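Ticket 255 — Zelle Nulov, zweiarmig: Handgelenkkamera überbelichtet, Greifer rechts fährt zu tief an
Standort: Lundesville
Status: in Beobachtung
Priorität: mittel
Angelegt: 25. April 2026

Fehlerbild laut Schichtübergabe

Der rechte Arm bricht beim Anfahren weißer Teile ab. Meldung auf dem Bedienpult: "Objektkante nicht gefunden", danach geht die Zelle in Halt. Der linke Arm läuft durch. Nach Quittieren klappt es ein paar Mal, dann kommt der Fehler wieder. Tritt fast nur vormittags auf.

Geprüft, ohne Befund

Netzteil und Steuerung: Spannungen in Ordnung, keine Einträge im Fehlerspeicher außer den bekannten.
Kamerakabel am Handgelenk: Stecker gezogen, Kontakte angesehen, wieder gesteckt. Kein Wackler, auch nicht bei voller Drehung der letzten Achse.
Kabelschlaufen an den Armen: hängen frei, scheuern nicht. Die Schlaufe rechts sollte trotzdem nicht kürzer gebunden werden, sonst zieht sie in der Endlage am Stecker.
Greiferfinger: Backen schließen parallel, kein Spiel. Überzug nicht eingerissen.

Geprüft, mit Befund

Belichtung der Handgelenkkamera stand fest auf 255. Das ist der Werkswert nach einem Reset, bei uns gehört 100 hinein. Vermutlich beim Firmwarewechsel zurückgesetzt und nicht nachgetragen. Mit Licht von links oben laufen die weißen Flächen zu, und die Kantensuche hat zu wenig Kontrast.

Zweiter Punkt: Nullhöhe rechts. Der Wert in der Parameterdatei stammt noch von der alten Tischauflage. Die schwarze Folie liegt seitdem in Falten, also bitte nicht auf einer Falte antasten, das verfälscht die Höhe.

Handgelenkkamera am weißen Fächereinsatz, danach Kopfkamera mit beiden Greifern an der Wanne:

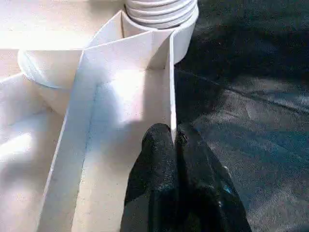
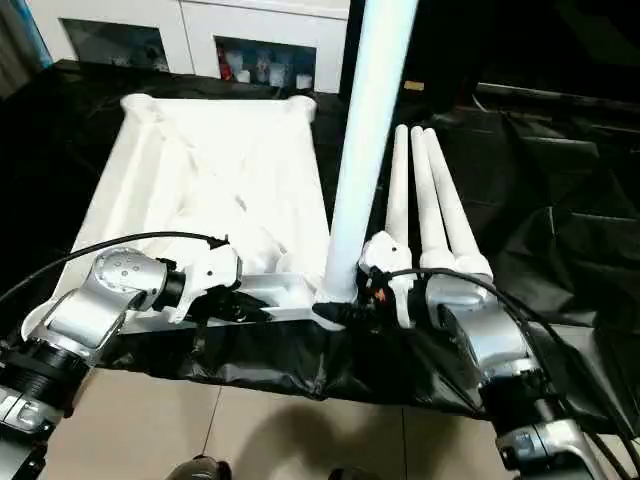 Durchgeführt

1. Zelle in Halt, beide Arme in Parkstellung, Freigabe abgezogen.
2. Belichtung rechts auf 100 gesetzt, Automatik aus. Links zum Vergleich ausgelesen, stand schon auf 100.
3. Weißabgleich mit der Graukarte neu gemacht. Die Karte liegt wieder in der Schublade unter dem Bedienpult.
4. Nullhöhe rechts neu angetastet, dreimal, Mittelwert übernommen. Parameterdatei gesichert und unter Bassey abgelegt.
5. Anfahrgeschwindigkeit über der Wanne auf 78 Prozent begrenzt. Bleibt so, bis die Beobachtung abgeschlossen ist.
6. Testlauf mit 400 Zyklen, nur Anfahren und Schließen, ohne Ablegen. Kein Abbruch.

Der Testlauf lief am Nachmittag. Das sagt über die Vormittage wenig aus, deshalb bleibt das Ticket offen.

Offen

Rollo an der Fensterseite ist bei Dellport bestellt, Liefertermin fehlt noch. Bis dahin bei direkter Sonne die Stellwand vorziehen, aber nur so weit, dass der Not-Halt erreichbar bleibt.
Die Frühschicht soll jeden Abbruch mit Uhrzeit hier eintragen, auch wenn er sich quittieren lässt. Bisher stand im Übergabebuch nur "wieder Kante".
Firmware: Vor dem nächsten Wechsel im September die Kameraparameter beider Arme exportieren. Der Export nimmt die Belichtung nur mit, wenn das Häkchen "Sensorwerte" gesetzt ist — ist ab Werk nicht gesetzt.

Nachtrag

Frühschicht meldet einen Abbruch rechts, Stellwand war nicht vorgezogen. Mit Stellwand wiederholt, kein Fehler. Belichtung bleibt auf 100, Wiedervorlage, sobald das Rollo hängt.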